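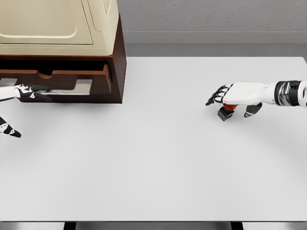 Figure 6.1. A computer rendering of a wooden cabinet with one drawer partly open.

Chapter 6
Storage and the Promise of Order

Reading time: 10 minutes

People have been told for a very long time that a better cabinet will make them better people. The claim changes its clothes every generation. It has been made in sermons, in household manuals, in seed catalogs and in the kind of magazine you find at the dentist. The evidence for it is thin, and this chapter asks you to look at that evidence before you accept any of the advice built on it.

We should start with what a drawer does. It hides things, and it lets you get at them again. Those two jobs pull against each other. A drawer deep enough to hold a winter's worth of sweaters is a drawer in which the bottom sweater will not be worn. Shelf builders have known this for as long as there have been shelves, and most of the improvements sold to households are ways of moving the trade-off from one place to another. A divider gives you order and takes away room. A label helps until the contents change, and then it misleads.

The best-known study in this area is the Flenthorpe survey, carried out by Padmavathi Pisharody and Maarten Wuyts. They visited 400 homes and asked the people living there to find ten ordinary objects, among them a roll of tape, a spare key and a birth certificate. Homes that had bought a storage system in the past year did slightly better. This result has been repeated so often that it is now treated as settled. It shouldn't be. People who buy storage systems have usually just sorted through everything they own, and the sorting alone might explain the difference. The survey had no group that sorted its belongings and bought nothing. Pisharody has said as much in print, though the people who quote her rarely mention it.

Willy Vandenberghe tried to fill that gap with a smaller study in Oswood. He had 100 households, all of which cleared out their kitchens in August. Half were then given new drawer inserts. Six months later he could find no difference between the halves that he was willing to defend. His critics answered that the inserts were cheap ones, and they may have a point. It is also the answer one would expect from people who sell expensive ones.

We'll sign you up for free chapter updates when you enter your email. You can unsubscribe at any time.

None of this means that furniture doesn't matter. A handle that is hard to grip will be used less, and a cupboard above head height tends to fill up with things nobody wants. Bushra Lodhi's work on reach, covered in Section 6.3, is careful and mostly convincing. Her findings are modest, too – they concern a few inches of height and how often a door gets opened – and she does not claim that they change anyone's character.

Angus Tennant makes a bolder argument. In his history of the Zarholm workshops he says that the chest of drawers created the modern idea of private property inside the family, by giving each person a compartment of his or her own. It is a lovely idea. Students should notice how much of it rests on a handful of wills, nearly all of them left by people rich enough to write one. What poorer families did with a shared chest, a hook or a box under the bed is much harder to trace, and Tennant says little about it.

Before going on to Section 6.1, choose one drawer in the place where you live and write down what you believe is in it. Then open it and make a second list. Keep both. You will need them for the exercise on memory and storage in Section 6.4, where the gap between the two lists is compared with the figures from Flenthorpe.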